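Search this site Type and press enter

Ukum project: January progress report
To: Pankaj Solanki

Hi Pankaj, a good month on the whole! We've now got 1253 recorded examples in the Ukum set, and 702 of those have been checked and labelled. Naveen Garg has done most of the checking, and he's thrown out plenty of mine for dithering over the grasp (fair enough, I do dither).

We've moved on from single items to mixed tables, so the arm has to find the right thing among the wrong ones. Fruit and veg mostly, plus a plush chick, with a bowl and a plate to put things in or on.

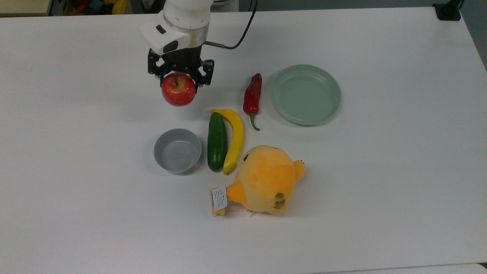 Apple pick, mixed table, bowl and plate both empty.

Apples are easy going. The cucumber is more of a pain when it's tucked up against the banana, and I'd like a lot more examples of that before we train again. We lost 3 sessions to a loose cable, now sorted.

Next up is 9 new layouts, then a first batch over to Cosgrove for training. Could you let me know if the spend on extra storage is all right? I'd like to order it before we start.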